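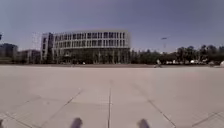

I have been learning to roller skate for a little under a year now, and I want to talk about it because I can't seem to talk about anything else! My sister has banned the subject at dinner, so you lot get it instead. I started last August at the age when most people are giving up things like this, in a pair of secondhand quads with purple laces and one toe stop worn down to a nub. And what I think about most, more than my knees or my wheels, is the ground. Give me big square stone tiles in full sun, with thin dark joints between them and miles of flat in every direction, and I'm a happy woman. You learn the joints through your feet. Tick, tick, tick, and after a while you stop tensing up for each one and start using them as a beat.

Before skating I could not have told you one thing about pavement. Now I have opinions. Fresh asphalt is lovely but it eats soft wheels. Old asphalt is like skating over a cheese grater and your teeth buzz for an hour. Brick is for people braver than me. Painted parking lots are fast and a little slippery on the lines, and I found that out on my hip.

The person who got me into all this is Yetunde Adeyemi, who skated as a kid, quit, and came back to it with the kind of balance that makes you want to throw something. She told me on day one to bend my knees, and then when I bent them she told me to bend them more. I thought she was being mean. She was right, though - everything good in skating seems to happen about four inches lower than you want to be standing. Stops, turns, getting over a crack without windmilling your arms, all of it.

My first real goal was the Nimamano loop, 2 miles around with one nasty little hill on the back side. I walked the hill for weeks. I'd sit on the grass, take off my skates, put on my shoes, walk down, and put the skates back on at the bottom, while small children on scooters flew past me. Then one evening I just didn't sit down. I did the whole hill in a wobbly plow stop with my toes pointed in and my thighs on fire and I yelled the entire way. Best evening of my year.

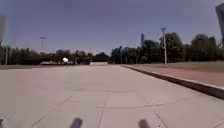
Do you need expensive skates to start? Get something with a stiff boot and a wheel on the softer side, make sure it fits snugly at the heel, and save the rest of your money for pads.

I do mean it about the pads. Wrist guards first, then knees, then a helmet that fits (okay, helmet first). I put off buying knee pads because I thought they looked silly, and I paid for it with a scab the shape of Ohio. Once I had them on I got better in a week, just from not being scared. Falling on purpose is great practice too. Pick a quiet spot, skate slowly, drop to one knee, slide, get up, do it again until it's boring.

Wheels are where I have gone a bit overboard. Dagim Beyene lent me his old set to try, a soft gummy kind, and I gave them back the same night and ordered my own. They roll over grit that used to stop me dead. I named the skates after that, the left one is Flirkley and the right one is Erix, and I'm not going to be talked out of it. Erix is the one that drifts. I've loosened the truck, tightened the truck, swapped the cushions, and it still wants to go left. I'm starting to suspect the problem is my ankle.

What I'm working on now is going backward. I can do it if I'm holding a fence. Without the fence I do a sort of slow shuffle and look over the wrong shoulder. Yetunde says to practice 3 minutes every time I go out, no more, and then go have fun, and that has been much better for me than the hour-long sessions where I get mad and eat a granola bar in the car. Last night I got four bubbles in a row before I ran out of nerve.

If you've got a good stretch of smooth ground near you, tell me about it in the comments. I'll drive!

Recent posts
Cleaning bearings at the kitchen table
Which laces I like and why they have to be long
The Nimamano loop, take one (I walked most of it)
Soup for after skating
A rainy week and what I did to the hallway floor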